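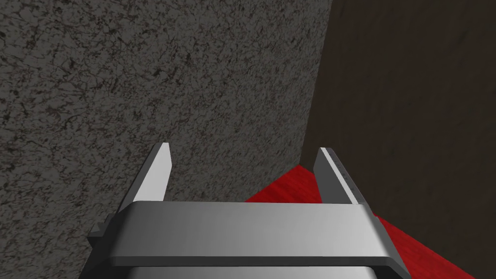 ## Unit 4 – Working from the Wrist View

Robotics Studio, Kenura Stream. Handout for students in the second half of the course.

### 4.1 Purpose of this unit

In Unit 3, each group drove the simulated arm from a fixed overhead view. In this unit the overhead view is withdrawn, and all work is done from the view that travels with the gripper. Students will learn to judge the position of the fingers against nearby surfaces and to record their own practice runs in a form that other groups can use.

The simulator is Skavach, installed on all laboratory computers. The course licence does not cover home use. Students who need extra time may book a machine through the Danzer Room desk until 6 p.m.

### 4.2 Reading the view

The fingers remain in the lower part of the view at all times. Surfaces behind them change colour and texture from one run to the next, as Skavach draws these from a library of 200 finishes. A speckled grey wall may meet a dark brown one, with a red surface between them, and the next run may look nothing like it. Students should not rely on colour to tell a wall from a work surface.

Use the following instead:

- **Seams.** The line where two surfaces meet is the most dependable guide to direction. Find it before moving the arm.
- **Overlap.** A finger that hides part of a surface is in front of it. Overlap alone does not give the distance.
- **Change during motion.** Move the wrist a small amount and watch how quickly the seam shifts between the fingers. A near seam shifts more than a far one.

Lighting in the practice world is flat and casts no shadows. Groups that learned to use the gripper's shadow in Unit 3 will have to give up that habit for the present – shadows return in Unit 6.

### 4.3 Laboratory task

1. Load the world named Mumotmont and select the wrist view.
2. Open the gripper fully and confirm that it is empty.
3. Turn the wrist until a corner seam can be seen between the fingers. Stop, and write down which surface you believe is nearest.
4. Advance slowly. Stop before either finger makes contact.
5. Read the distance from the log and compare it with your written answer.
6. Reset the world and repeat with a new set of finishes.

Each group is to complete 75 runs. Runs that end in contact are kept in the log and are to be labelled "contact" – do not delete them. Partners change places at the end of each laboratory period.

### 4.4 Records

The shared course log held 3,417 runs at the end of last term. New runs are added under the group's own number. A run without a written estimate at step 3 will be returned to the group and will not count toward the total.

The log stores 1,000 entries per file. When a file is full, Skavach opens the next one automatically, and a group's work may therefore be spread over two files. List both in your report.

### 4.5 Assessment

The report is limited to two pages and is due at the final laboratory period in April. It should include a table of estimates and measured distances, a short account of the errors that occurred most often, and one change the group would make to its method. Marks are given for the quality of the analysis. The number of contacts has no effect on the mark.

Read Unit 5, sections 5.1 and 5.2, before the next class.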